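Loker busca personal para ordenar y empaquetar la despensa de Gesasdale

Publicado el 18 de marzo de 2022
Tipo de puesto: temporal, media jornada
Plazas: 2
Incorporación: inmediata

En Loker vaciamos, ordenamos y volvemos a llenar cocinas ajenas. Suena a castigo de colegio interno y hay días en que lo parece, pero hay gente a la que le gusta y es a esa gente a la que escribimos. Si alguna vez ha ido a cenar a casa de unos amigos y se ha descubierto girando los botes de especias para que todos miren al frente, siga leyendo. Si además se lo han reprochado, con más motivo.

El encargo

Gesasdale es una residencia de estancias largas con cocina compartida y una despensa que ha ido creciendo por acumulación, como los municipios costeros. En el último inventario salieron 335 envases entre tarros, latas, cajas y bolsas cerradas con pinza, sin contar lo que vive detrás de la harina. Cierran la cocina por obras y todo eso tiene que salir de las baldas, revisarse, guardarse en recipientes de plástico transparente con tapa y volver a su sitio en agosto, cuando (según el contratista) habrá baldas nuevas.

El trabajo se hace sobre mesa. Cada envase se saca, se mira, se limpia si hace falta y se mete en el recipiente que le toca según la hoja de reparto. Los tarros de cristal van de pie y nunca pegados unos a otros; las cajas de cartón, por el lado ancho; las latas, abajo. Lo caducado se aparta en otra mesa y se anota. Lo que no se sabe qué es también se anota, con una descripción decente. «Cosa marrón» no nos sirve, ya la tenemos repetida en la lista anterior.

Qué hará usted

Vaciar baldas por tramos, sin adelantarse al tramo siguiente aunque apetezca.
Leer etiquetas, incluidas las de letra diminuta, y copiar la fecha en la hoja.
Comprobar que las tapas cierran. Un tarro de miel mal cerrado puede arruinar una caja entera y, con ella, una tarde.
Colocar los envases en los recipientes y rotular cada recipiente por dos lados.
Dejar la mesa despejada al acabar el turno.

Usamos las hojas de reparto de Smadi, que son de papel y se rellenan a lápiz. Ha habido intentos de pasarlas a una aplicación. La persona que lo intentó trabaja ahora en otra empresa y parece contenta.

Qué pedimos

Buena vista o buenas gafas. Letra legible. Manos tranquilas con el cristal. Soltura para trabajar de pie, con descansos, y para levantar un recipiente lleno hasta la altura de la mesa sin hacer el ruido ese de los tenistas. Español suficiente para leer una etiqueta y discutir sobre ella; si además lee otro idioma, mejor, porque en la despensa hay mermeladas de varias procedencias y no todas se explican bien.

No hace falta experiencia en almacén. Si la tiene, bienvenida sea, aunque avisamos de que una despensa doméstica se parece poco a un almacén. En un almacén las cosas iguales suelen estar juntas. En una cocina compartida cada cual ha decidido dónde va el azúcar, y lo ha decidido con mucha convicción.
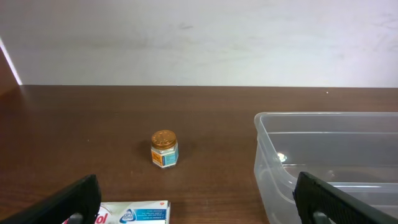
Valoramos también el criterio, que es la parte del oficio más difícil de poner en un anuncio. Los tarros pequeños, por ejemplo, tienen su problema propio: ocupan poco, se cuelan por los huecos y acaban tumbados al fondo del recipiente más grande. Una persona con criterio los deja para el final y les busca un rincón. Una persona con prisa los mete donde caben, y luego hay que vaciarlo todo para encontrar la mostaza.

Con las cajas de producto pasa lo contrario. Llenan mucho y suelen ir medio vacías, y hay quien les tiene un respeto que no merecen. Si la caja está entera y el contenido también, se guarda tal cual. Si está rota, se pasa el contenido a una bolsa y se recorta la parte de la etiqueta que lleva la fecha. Las instrucciones de preparación también se recortan, incluso cuando dicen «añadir agua».

Qué no pedimos

Carta de motivación. Nadie ha soñado desde la infancia con reubicar legumbres y preferimos que no nos lo cuente.
Foto.
«Pasión por la excelencia». Con que las tapas cierren vamos servidos.
Carné de conducir. Los recipientes los traslada Jostulik, que tiene furgoneta y opiniones muy firmes sobre cómo se cargan. Conviene escucharlas una vez enteras.

Condiciones

Contrato temporal de media jornada, 17 horas semanales en turno de mañana, de lunes a jueves. Los viernes se descansa o se acude a la fisioterapia, a elección. El sueldo es el de convenio para mozo de almacén y se comunica por escrito antes de la prueba, de modo que pueda usted decidir con números delante. Damos guantes, delantal y lápices. El café lo pone Gesasdale y es mejorable.

La duración prevista es de unas 2 semanas para la salida de la despensa. Quien lo haga bien tendrá preferencia para la vuelta, en agosto, que es más lenta, más calurosa y, a juicio de esta casa, bastante más agradecida: ver una balda nueva con todo en su sitio produce una satisfacción que dura hasta que alguien se prepara la merienda.

La prueba

La selección consiste en una charla breve y una prueba práctica pagada. Se le dará una mesa, un recipiente vacío y un surtido de envases de formas poco compatibles, y se le pedirá que los guarde y rellene la hoja correspondiente. No hay cronómetro. Miramos si lee la etiqueta antes de guardar, si comprueba la tapa y qué cara pone cuando sobra un tarro. Siempre sobra un tarro. Puede preguntar lo que quiera durante la prueba, y preguntar no resta.

Si usa alguna ayuda para agarrar, leer o estar de pie, tráigala o díganoslo y preparamos el puesto. Las mesas pueden ponerse a otra altura y hay taburetes.

Cómo presentarse

Envíe un currículum de una página como máximo a través del formulario de la web de Loker, apartado «Trabajo en cocinas», con el asunto «Despensa Gesasdale». En el cuerpo del mensaje, responda en un par de líneas a esta pregunta: ¿dónde guardaría usted un bote de tomate abierto, y a quién se lo diría? No hay respuesta correcta, pero hay varias incorrectas y las hemos probado todas.

Contestamos a todas las candidaturas, también a las que no siguen adelante. Las plazas se cubren por orden de prueba superada y el anuncio se retira en cuanto estén las dos ocupadas.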